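Washroom corner, Calelska building - monthly check, February
Checked by: Driss Naciri
Comments read by: Dorota Nowakowski

1. Floor free of things to trip on - NO
Cables are lying on the floor around the vanity, and the power strip is between the vanity and the place where a person stands. Please move the strip to the wall side before the next check. Small paper scraps on the left also to be picked up.

2. Power strip kept away from water - NO
One plug was in. The rule of Zieliński says 60 cm from any basin, and I ask that we keep to it. I did not measure this time.

3. Floor tape well stuck - TO WATCH
White strips and the small red mark. I pressed them with my shoe and they hold.

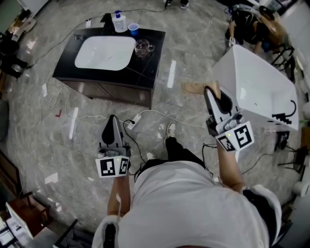
Items 1 to 3, floor and vanity.

4. Vanity doors close properly - YES
The left one needs a little push. It was the same last month.

5. Things on the counter stand safely - PARTLY
The pump bottle and the blue cup are fine. The measuring jug was too near the right edge, please put it further in. Bottles without a label must not stay here longer than 14 days.

6. Glass without cracks or chips - YES
I turned each piece in the hand. If there is liquid in a jar, write on paper what it is and put the paper next to it.

7. Basin and drain clean - YES
I let the water run for 3 minutes and it went down well. Nothing under the cabinet was wet.
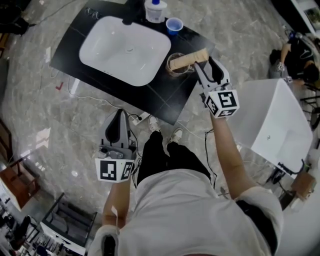

Brallow Building Services - Washrooms Team

8. Faucet tight at the base - YES
No movement when I pull it softly. The seal is from Sunach and we have a spare one in the store.

9. Person at the counter wears closed shoes - YES
Sneakers are accepted. Sandals are not.

10. Passage wide enough - YES
The minimum is 70 cm. Measured by Dorota in the morning, before I came.

Still open: items 1, 2 and 5. Item 3 I will look at again in the next check.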